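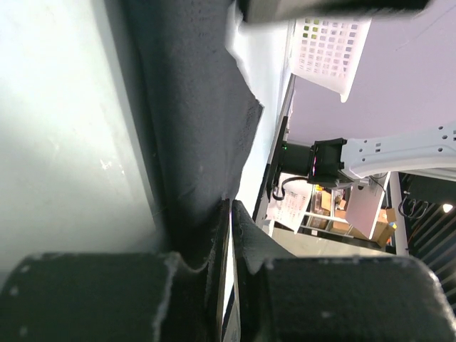

Kaja Ots wrote in to ask whether the drawer dividers from last month would work for fabric scraps too, and whether you have to fold everything the same size first. Yes to the first part. For the second, only the bigger pieces need folding, and the method below takes care of that.

I used to keep my scraps in two shopping bags in the hall closet. Every time I wanted a piece for a patch, I dumped both bags on the bed. This project took one evening and most of the supplies were already in the house.

What you need

One deep drawer or a shallow bin
Heavy cardboard or thin foam board
A ruler and a craft knife
White glue
Cardstock for folding boards
Plain stick-on labels

Step 1. Sort before you cut anything

Make piles by size first and by color second. I tried color first and ended up with tiny bits lost under half-yard pieces. Anything smaller than your palm goes in a jar or a zip bag. Long strips get their own pile.

Step 2. Measure the drawer

Measure the inside, front to back and side to side, and take the height at the lowest point. Take a half inch off the height so the drawer closes without catching. My drawer is a Kikberg and the back is slightly lower than the front, so check both ends.

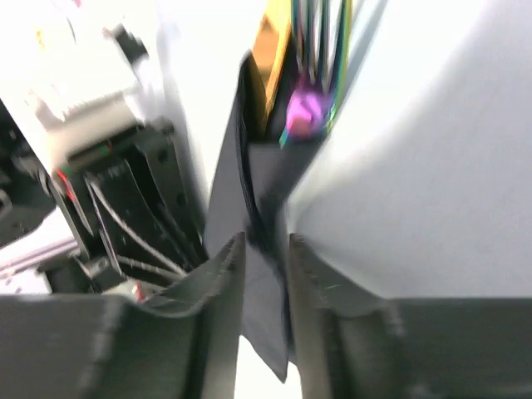

Cut two long dividers and as many short ones as you have piles. Where they cross, cut a slot halfway through each piece and slide them together. Test the fit in the drawer before you glue. Run a thin line of glue down each joint and leave it overnight.

Step 3. Fold the large pieces

Cut the cardstock into rectangles a little shorter than your dividers. Lay the fabric flat, fold it to the width of the card, then wrap it around and tuck the end under. Stand the cards up like files. Slippery fabric will need a pin – cotton and felt usually stay put. 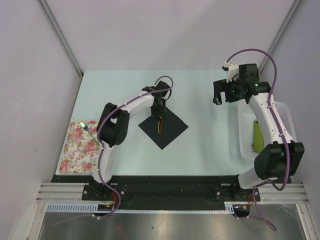
Step 4. Label

Put the labels on the top edge of the dividers, where you can read them with the drawer open. I wrote mine in pencil first and was glad of it, as I moved the denim twice.

If a section fills up, take out whatever you like least before adding more. I go through mine in December, when the leftover cottons get used for gift bags.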